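Visiting the show homes at Fostside
1 February 2018

The leaflet for Fostside promises "a new way of living by the water", and I took the bus out there to see how much of that sentence would survive a wet afternoon. The water is a drainage channel with a fence along it. There is a path beside the fence and a heron uses it, which I will grant them.

The site is being built by a firm called Griltomura, who opened their two finished show homes to the public for the day. When it is done there will be 100 houses on what used to be a plant nursery. I have lived a short bus ride away for long enough to remember buying tomato plants there, so I did not arrive in the best of moods, and you should read the rest with that in mind.

Parking was easy and signposted from the main road. Those of us who came by bus got off at the old stop and walked along the verge, which has no pavement for most of its length. The brochure calls the place "superbly connected". I asked at the welcome desk when the pavement would be put in and was told it was a matter for the council. I asked whether the bus would be diverted into the estate and was told that talks were going well. Talks with whom, they couldn't say.

The tour went round in groups of 12, with blue covers over our shoes. We began with the smaller house, a two-bedroom called the Issa. All the house types have names like that. It is well put together as far as I can judge. The doors shut with a proper weight, the stairs didn't creak, and the windows on the road side did a decent job against the lorries. I knocked on several walls, as one does, and learned nothing.

My complaint is with the furniture. The bed in the second bedroom was shorter than any bed I have slept in since school, and there was no wardrobe in there at all. Once you notice this sort of thing you can't stop. The dining table was laid for people who would have had to be fed in shifts. A couple in front of me had brought a tape measure and were quietly writing things on the back of the floor plan. I'd advise anyone going to do likewise.

Storage is the real weakness. The Issa has a cupboard under the stairs, and the boiler controls are in it. Where does the hoover live? Where does the ironing board live? Our guide suggested the loft, which on the plans is marked as not suitable for storage.

The larger house is the Soka, at the far end of the row, with four bedrooms and a garage too narrow for opening a car door in comfort. It had been warmed to the temperature of a greenhouse, perhaps in honour of the tomato plants. I liked the landing, which had a window and room for a chair. I liked the garden much less. It was freshly laid turf over what felt, under the heel, like builder's rubble, and water was standing in one corner of it after a morning of fairly ordinary rain. On a site next to a drainage channel, I'd want that explained before I signed anything. The answer I got was that the ground was "still settling".

We were given a long time in the kitchen, and it is where most of the questions were asked. People wanted to know what was standard and what was an extra, and it took some persistence to find out. The oven is standard. The better taps are an extra, as are the worktops, the tiles behind the hob and the lights under the cupboards. The price on the board outside covers none of them. I would like to see one show home, anywhere, fitted out at the advertised price.

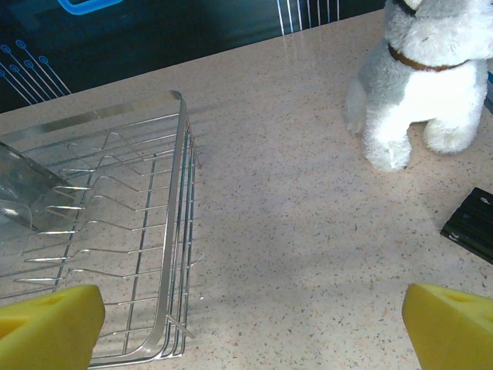
Is there a yearly charge on top of the mortgage? There is, on every house, for looking after the roads, the path and the planting, and it is reviewed every October.

I had to ask for that twice. The figure for the first year is on page 5 of the smaller brochure, and the larger and glossier brochure leaves it out. What happens to it after the first year depends on a management company that has yet to be appointed. Several people in my group hadn't heard of the charge before and looked thoughtful on the way downstairs.

Tea was served in the garage, with good shortbread. There was a model of the finished estate under a plastic cover, with trees a great deal taller than anything planted so far and no sign of the main road. The play area on the model is due in the last phase of building, so children moving in this year may have outgrown it by the time it opens.

The show homes stay open at weekends, by appointment. Take the tape measure, wear boots for the verge, and ask to see both brochures.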